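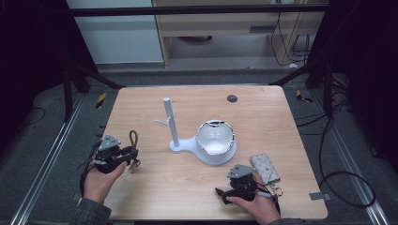

The product liability claim over the Ritura countertop pressure cooker turns on one part, a lid sensor that reports whether the vessel is locked. Anouk Visser, who represents the home cooks bringing the suit, has read 718 pages of test records so far. We spoke at a pale wooden table with rounded corners, and she kept to the documents. "The complaint is narrow," she said. "We allege that the sensor can report a closed lid when the lid is a few degrees short of closed."

3 min read

Zasach, the manufacturer, denies a defect and blames worn gaskets. Visser expects that argument to fail on the warnings count. "The manual gives no replacement interval. A user can't follow an instruction that isn't printed."

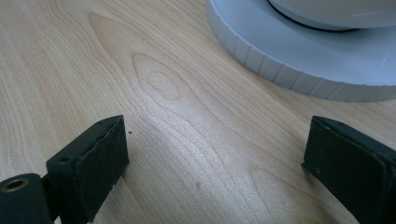
Wood grain on a pale tabletop.

The company's engineer, Man-sik Oh, testified that 200 units were cycled before launch. Visser disputes the method. "They were cycled empty. Steam and starch change how the lid seats."

Roughly 1470 buyers have registered with her office. She has not decided whether to seek class certification. "Injury claims vary too much. Refund claims may not."

A hearing on expert testimony is set for December.

14 shares | 6 comments

We use cookies to improve your visit. Accept | Settings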